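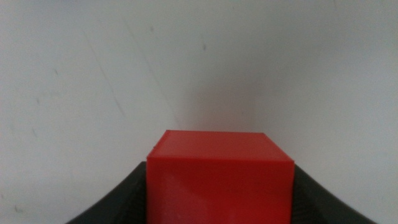 May, late afternoon

Third go at the sourdough crackers for the Cavgate order, and I think the rye is finally behaving! Faustino Villalobos left me a jar of his starter (the Pitetti one, much more sour than ours) and I fed it twice before mixing. Batch came to 2,873 g of dough, which is more than the small mixer likes – it was walking across the bench by the end, so split it next time.

Rested it 6 hours and rolled on setting two. Got 198 crackers out of the first half, a few of them pretty ugly at the corners. The docker needs cleaning, half the holes are plugged with old dough.

Baked at the usual heat but swapped the trays halfway. Back left still browns first, same as last month. Salt is better on top than in the mix, I'm sure of that now. Caraway I'm less sure about – Faustino loves it, I keep picking it out.

To do: order more rye from Kuner, and ask Saengthong if the tins come with the deeper lid. Second half of the dough is in the fridge, bottom shelf, please don't move it!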